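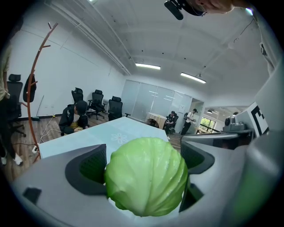 *Photo: Mevus media library*

I run reading groups for third graders, and I set up Tenton on my classroom tablets every fall, so these are the steps I follow myself. Have your class list open before you start (I always forget, and then I'm digging through email with a login screen timing out on me).

1. Sign in with your teacher account and tap **New Group**. Give it a name the kids will recognize. Mine are named after birds!
2. Add your students. A group holds up to 28, but I keep mine at 14 so I can get through everyone's recordings in one evening.
3. Pick a word pack. The Kandpal pack has 132 short passages sorted by level, and you can hide any you've already used in class.

 **Note:** Hidden passages stay hidden for every group you own. I lost half a morning to that one.
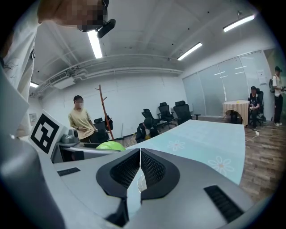 4. Set the session timer. It comes set to 30 minutes, way too long for my crew, so I drag it down until the bar turns green.
5. Tap **Check Sound** on each tablet and read a sentence out loud. If the bar doesn't move, close the app, open it again and allow the microphone when it asks.

**Caution:** Don't tap **Reset Group** to fix a misspelled name. It wipes the recordings too, and there's no undo. Press and hold the name and choose **Edit**.

### Sharing with families

Go to **Group > Families** and print the code sheet. Each child gets a separate code, so cut the sheet apart before it goes into folders. Codes made before May stop working over the summer, and you'll need to print new ones.

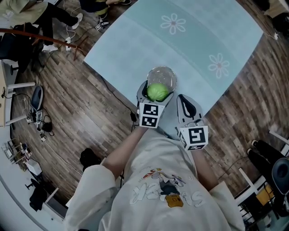
*Two handheld grippers and a glass bowl on a blue flower rug.*

If a parent's code is rejected, check for a zero typed as the letter O first. After that, make a new code from the same menu; the old one shuts off right away.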